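Dark clothes coming out with pale marks and fluff – front loader

Posted by Pamine, December 23, 2018

I have a front-loading washing machine with a dark grey body, bought in May, and I mostly use it for a load of black and navy things: work trousers, T-shirts, a couple of jumpers. The last few loads have come out with chalky streaks on them and bits of white fluff along the seams. I use powder, a full scoop, on the 30 degree wash.
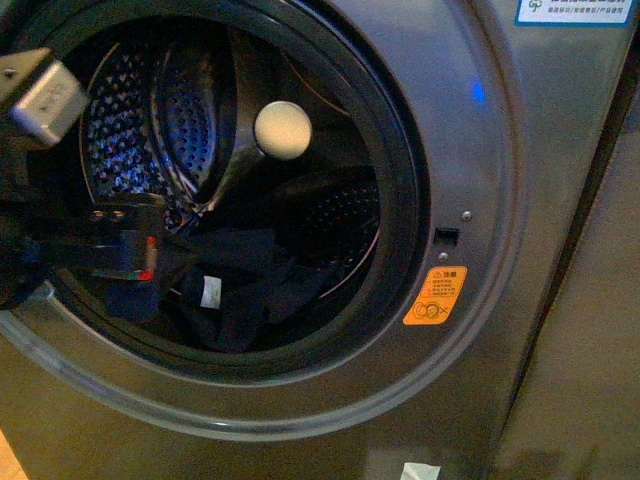 I have tried an extra rinse and it made a small difference. The jumpers are worse than the trousers. I take everything out straight away and shake it, but the marks only show properly when the clothes have dried. Is it the powder, the machine, or am I putting too much in?

2 replies

Haris Delić

Most likely powder that has not dissolved. It happens a lot on cool washes and dark fabric shows it more than anything else. I would go through these in order:

Switch to a liquid made for darks and use the amount on the bottle for your water hardness. Powder is fine for towels and sheets.

Turn everything inside out, do up the zips and empty the pockets. One paper tissue is enough to cover a whole load.

Run the drum empty on the hottest cotton programme with no detergent. Before you do, look in past the rubber seal and wipe the lifters, meaning the raised ridges that turn the clothes over. They have small holes in them as well as the drum wall, so go over them with a damp cloth.

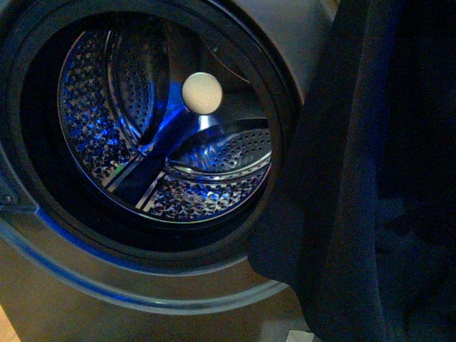 Pull back the fold of the rubber seal and wipe inside it, especially at the bottom. Fluff and old powder sit there and get back into the next wash.

Clean the drawer. It should lift out. Soak it in warm water and use an old toothbrush in the corners.

On how much to put in, you want a hand's width of space above the clothes when they are dry. My machine is rated at 8 kg but I never put that much in for darks. 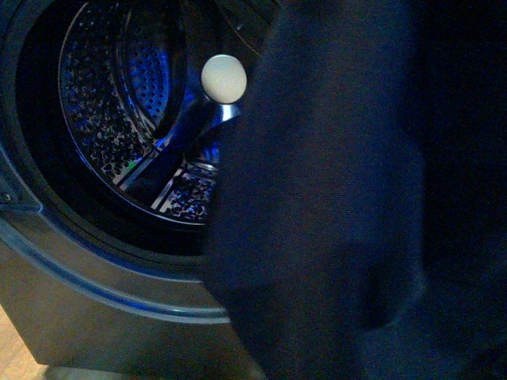
Fluff is a separate problem from powder and needs sorting out at the loading stage. Wash the darks on their own, with no towels, and keep new things apart for the first 2 washes. Some people add a dryer ball. I can't say it does much in the wash, but a white ball does show up well against a steel drum and dark cloth, so at least you won't leave it behind when you unload. Check the jumpers are not pilling too, as that looks the same from a distance.

If the streaks are still there after all that, rub one with a damp cloth. If it wipes off it is detergent. If it doesn't, the fabric has worn or faded and washing again will not help.

Fundton

Same here, it was the powder. Changed to liquid and it stopped. Also don't use fabric softener on black stuff.

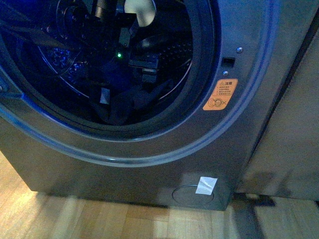 Dark load in the drum, white tag showing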